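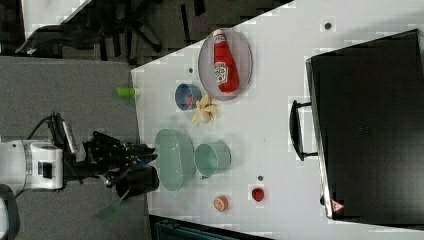
The hallway is finally painted, so I can write up how the color was picked. It took four sample pots, two sets of lamps and most of January. The paint went on in one Saturday. I am putting the selection process down in some detail in case I have to do the stairwell the same way, and I probably will.

The starting condition was a narrow hall with one north window at the far end and a ceiling fixture near the front door. The walls were a builder's off-white that had gone yellow behind the coat hooks. I wanted a neutral gray, on the light side of middle, with no visible pink, green or blue in it. I assumed this was the easiest color in the catalog. It is one of the hardest, and the reasons are mostly arithmetic.

A strongly colored paint can drift a little and still be the same color to anyone looking at it. A red that moves slightly toward orange is a red. A neutral sits in the middle of the color space with every hue at the same short distance, so the same small drift takes it out of neutral and into something with a name. People then say the wall is lilac, or that it looks like putty. The amount of drift may be identical in both cases.

Several things cause the drift. I had three of them in my hall.

## Lamps

Two lamps can look equally white and still send out very different mixtures of light. A cheap LED usually has a peak in the blue, a broad hump from the phosphor, and a dip between them. Daylight has a much more even spread. If the pigments in a paint absorb light mainly in the region where the lamp has its dip, the paint looks different under that lamp than by the window.

That is also why a gray mixed from black and white behaves better than a gray mixed from colored pigments. Black plus white reflects a fairly flat amount across the visible range, with a slight lean to blue. A gray made by balancing, say, a violet against a yellow oxide is neutral only under the lamp it was balanced for. Both can match on the counter at the store. The term for this is metamerism, and you can have two chips that agree perfectly at the window and disagree in the hall after dark.

My ceiling fixture had a no-name bulb in it, bought years ago. I replaced it with a Dogbe, which states a color rendering index on the box. The index is an average over a set of pastel test colors and tells you little about deep red, which is reported separately if the maker feels like reporting it. Dogbe does. I have no instrument to check the number, but skin and wood both look better under it, and the old bulb is now in the crawl space where it can do no harm.

The order matters. Change the lamps first, then choose the paint. I did it the other way around and threw out a full evening of notes.
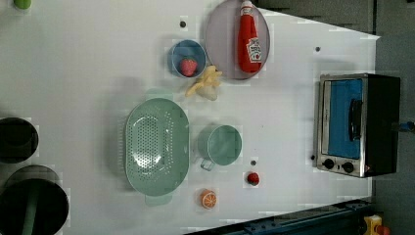 ## Sample boards

Painting patches straight on the wall is what the leaflets suggest, and it gave me bad results. The patch is surrounded by the old color, so you are judging the new paint against the thing you are getting rid of. Next to yellowed off-white, every gray I tried looked blue. I rejected one of the better candidates on that basis and had to go back to it.

The method I settled on:

1. Cut foam board into large squares, as large as you have patience for. Small chips look darker and less colored than a full wall does.
2. Prime both faces so the board doesn't curl.
3. Roll on two coats with the same kind of roller you will use on the wall. Brush marks change the sheen, and sheen changes the apparent depth.
4. Let it cure overnight. Most latex paint dries darker than it goes on.
5. Leave a wide white border, or mount the board on a larger white sheet.
6. Write the code, the sheen and the date opened on the back. Pencil is fine.

The white border is the step I would not skip. It gives the eye a fixed reference and separates the sample from the old wall. I used the same sheet of primed board behind all of them, so the reference at least didn't change from one to the next.

Gwilym Prydderch, who used to run the tint machine at the paint counter on Vostgate, went through the formulas with me by email. The label on a tinted can lists the colorants and the quantities, usually in some house notation that is nowhere explained to the customer. He translated mine. Of the four Pedell grays I had bought, one was black plus a trace of raw umber. The other three used magenta or violet to cancel the green that their yellow oxide brought in. On paper they were nearly the same gray.

He also pointed out that a sample pot is the worst case for accuracy. The smallest shot the machine can dispense is fixed, so in a small can the rounding error is a larger share of the total. His advice was to treat a sample pot as an indication and then open the real can and put a board of that next to it before starting. I did, and they were close enough that I stopped looking.
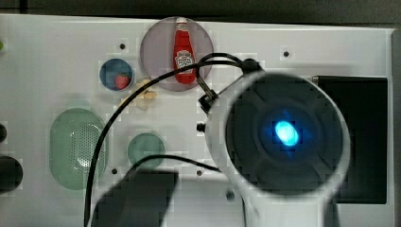
With the boards dry I moved them through the hall on a schedule. Morning, noon, dusk with the lamp off, dusk with the lamp on, full dark. Each board stood upright against the wall at eye height, since a sample lying on the floor catches ceiling light at an angle no wall ever sees. I wrote one word per board per session and didn't look at the earlier words until the end.

The words, when I finally lined them up, were more scattered than I had hoped. The umber gray got "gray" in most sessions and "brown" once, at dusk with the lamp on. The three balanced grays collected "blue," "violet," "gray," "green" and in one case "wet cement." Gunolby, which was the one I liked best on the chip card, got "violet" every time the lamp was on. It never got it by the window. That is a fairly clean case of the lamp problem above, and it would have been on my walls by now if I had trusted the card.

Sibel Işık did a second set of words on the same boards without seeing mine. We disagreed about lightness constantly and about hue almost never. I take that to mean the hue differences were real and that neither of us can judge lightness without a reference.

## Neighbors

The third source of drift is whatever stands next to the gray.

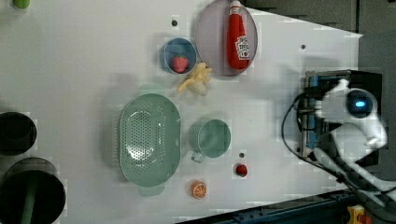

Simultaneous contrast is the standard name for it. The eye judges a color against its surroundings and pushes it away from them, so a gray field beside a strong green tends to look a little pink, and the same gray beside a strong red tends to look a little green. The size of the effect depends on how much of the view each color takes up, and it is strongest where the gray itself has very little color to resist with. A pale mauve-gray plate with a red ketchup bottle lying on it is a convenient test object: the red should push the plate away from pink, and if the plate still reads as mauve against white, then the mauve is in the plate. Cover the bottle with a piece of white card and look again. The same check works on a wall with a red coat hanging on it, and I did it that way for every board.

In my hall the neighbors are the floor and the front door. The floor is oak under an orange-toned varnish, and it does two separate things. It sets up contrast, which pushes the gray toward blue. It also bounces orange light onto the lower part of the wall, which pulls the gray toward brown. These two work against each other and do not cancel, because the bounce is strong near the baseboard and weak at head height. The result is a wall that shifts from bottom to top. You can't mix that out. A rug helps more than any paint will, provided the rug itself is dull.

The door is dark green. I held each board beside it and the three balanced grays all went visibly pinker. The umber gray moved too, but it started from slightly brown and had further to go.

## Result

I used the umber gray in a flat finish. Flat scatters the light and hides the shift from floor to ceiling better than eggshell, at the cost of marking more easily. Beside the coat hooks I put a panel of the same color in satin up to shoulder height, and from most angles the join is invisible. From the front door with the lamp on it is not. I may glaze over it.

Coverage was worse than the can claimed, on a wall I would call average. Two coats over primer, with a third behind the hooks where the yellow was coming through. Next time I would use a stain-blocking primer there from the start and save the third coat.

Notes for the stairwell, mainly for myself:

- Same lamp model on both landings before opening any paint.
- Get the formula printed in full. The tint label on my can had smeared by the second coat.
- Box the cans, meaning pour them together into one bucket and stir, even when they came off the machine one after the other.
- Keep the boards. They are behind the water heater, face to face with wax paper between them.
- Check the umber gray against the carpet on the upper landing, which is a cooler color than the oak and will probably bring the brown out.

The leftover Gunolby is still in its sample pot. I painted the inside of the meter cupboard with part of it, and in there, with no window at all and the door usually shut, I have no complaints about the hue.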